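Notebook, bench evaluation of the Clodano hand-held gripper kit
Wednesday, September
Unit on loan from Mindura. Second day with it.

Continued from the unpacking notes. Firmware left as shipped. Both grippers charged overnight, paired on first try. The pairing tool still wants the left unit switched on before the right, otherwise the labels swap and every file has to be renamed. Reported this to Mindura support in the morning, no reply by 16:00.

Finger inserts: the soft black ones with the raised pattern. The kit also ships a flat pair, not tried. Zeroed the opening with tips touching, then ran the open/close cycle test. 290 cycles on the left unit, no drift worth noting. On the right unit the zero moved by 2 mm in the first part of the run and then stayed put. Re-zeroed and repeated, same result. Suspect the carriage screw. The manual gives a torque value for it but the supplied driver has no scale.

Moved to the white desk by the water dispenser for the view check. Wanted a plain wall behind the tips and some ordinary clutter at the sides.

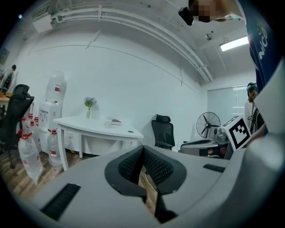 View check at the white desk, tips together. Second gripper at right with its marker block.

Notes from the view check:
The desk edge bows a good deal. Expected with this lens. The Jansen calibration sheet straightens it well enough near the center, less so toward the rim.
Tips meet close to the middle of the view. Good, no shim needed.
The pattern on the large side of the marker block faces the lens well. Still to check: detection with the wrist rolled.
Ceiling light is bright at upper right. Exposure lock should be on before the next run.

Logging: 817 MB for the session, both units. Export to the Ginbridge format went through on the second attempt. The first stopped with a path error, caused by a space in the folder name. Add to the setup page.

Price sheet from Mindura lists calibration as a yearly service, billed per gripper. Ask whether we can do it in house with the Jansen sheet. If not, the kit loses most of its advantage over the set we already own.

To do: swap the right carriage screw, repeat the cycle test, try the flat inserts, chase support about pairing order.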